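2019-01-26

# Let the kids do the boring bit

Our robotics club spent most of last term picking things up and putting them down again, and I reckon it was the best term we've ever had. I know how that sounds! Parents come to the open night hoping for a battle bot with a spinning blade, and what they get is a table, a few household bits and pieces, and a teenager moving a pair of gripper fingers very slowly towards something crinkly.

But stay and watch for ten minutes. The Guvby challenge in March asks every team to hand in 1,000 recorded grasps along with their code, and when the rules came out I heard a fair bit of grumbling from other coaches. Too dull, they said. The kids will quit. Couldn't the organisers just supply the data? I'd like to argue the opposite, and loudly, because I think the recording is where our lot learned nearly everything worth knowing.

## You find out what your hand knows

Before this, our members thought of grasping as one command. Close. Done. Then they had to do it themselves with two stiff fingers and no wrist feel to speak of, and the questions started pouring out (mostly while I was trying to pack up). How far open should you be before you go in? Do you come from above or from the side? What do you do with an object that has no proper shape, and changes the one it's got every time you touch it?

Those are real engineering questions, and they came from twelve-year-olds. I didn't have to put a single one on the whiteboard.

Our first 800 went into a folder called Grultden, named after a typo that stuck, and the older kids ended up throwing out a big chunk of it. Every approach was from the same side. They spotted that themselves, argued over it for an entire session, and started again with a proper plan on paper. I have marked university assignments with less thought in them.

## Cheap objects are the good ones

The Sotiropoulos kit we bought comes with foam blocks in nice bright colours. They're fine for the first week. After that I'd put them back in the box and raid the kitchen drawer, and nothing in there beats a plastic bag. It's shiny, it's half see-through, it sags over the edge of the table, and it costs nothing.
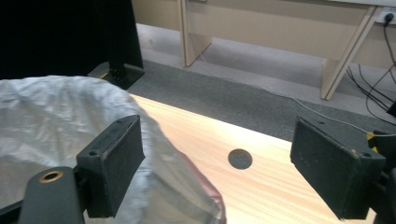

## What I'd change

I'd drop the target. Our juniors got hung up on the number and rushed, and a smaller set gathered with care would teach them more. I'd also cap teams at 5, so that everyone gets a decent go with the gripper in their own hands.

And I'd love the Grikik league, which our seniors enter later in the year, to pinch the whole idea. At the moment it gives all its points to the final run. Give some to the notebook! Ask a kid why they threw a recording away and you'll hear more robotics than any two-minute match can show you.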